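Bright white showroom, high metal ceiling, one tube light on the left. How do I even out the lighting?

Posted by Yutong Tan

Ok so we took over a unit on the Doolan side of town, going to be a showroom out front and a work area in back. White walls, high ceiling, white corrugated metal on the left part with beams and ducts. Middle goes up higher. It's bright, that's not my complaint. My complaint is it's bright in different colors. Long fluorescent tube on the left looks kinda blue to me, the round ceiling lights look warmer, and the little recessed ones running to the back look like something else again. Customers are going to be looking at fabric in here so color matters.

Also there's a big square pillar in the middle, painted white, and stuff on the far side of it looks dull by late afternoon. Landlord says I can swap bulbs and tubes but no new wiring without asking him. Budget is $500, could maybe stretch it if somebody gives me a good reason. Opening is in May so not a ton of time.

Things I've looked at so far: Girnier panels (too pricey), Sitance tubes (ok price, no idea if any good). Haven't bought anything. 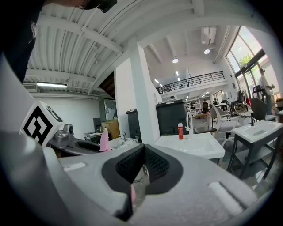

Can I just change the fluorescent tube and leave the other lights alone?

You can, but match the new tube to whatever color temp the round lights are or you'll have the same problem you have now. Number is usually printed on the bulb base or the box.

Posting that bit myself since a guy at the supply counter told me and it seemed right. Still want to hear about the pillar and whether 4000K is too cold for fabric. Thanks in advance.

Posted by lampshade_gil

4000K is fine for fabric. I'd go 4000 on everything, tube, rounds, recessed, all of it. Warmer looks cozy but creams go yellow and people bring stuff back. We did that in our first shop, big mistake, lots of returns on a curtain line that was suposed to be ivory.

More important than the K number is CRI. Get 90 or better. Cheap tubes are around 80 and reds look like mud. Doesn't matter whose name is on it, look at the spec on the carton.

For the tube, check what kind of ballast you have before you order. Some LED tubes run on the old ballast, some need it bypassed, and bypass is wiring, so ask your landlord first. Breaker off either way. I've used Sitance, they're ok. One buzzed, they sent another.

Pillar: don't put dark stuff behind it. Seriously that's most of it. Put your lightest samples on that side, and stand a couple of plug-in floor uplights against the wall, pointed at the ceiling. White ceiling throws it back down for you. No wiring, and you can take them with you when you move out.

Posted by Marnie in receiving

Agree w/ above mostly. Would add, clean everything before you spend a dime. Covers, lenses, tops of the beams if you can get up there safely. Our place had years of dust up on the ducts and it came down on the merchandise every time the AC kicked on. Rent a proper ladder or a lift for the high part, don't stand on a table.

Also do one fixture of each kind first and live with it a few days. Look at it morning and evening. THEN buy the rest.

Curnurard has uplights, I paid under 400 for a set but that was a while ago so check.

Posted by tbone77

just paint the pillar yellow lol

Contact us | Copyright 2025 | Back to top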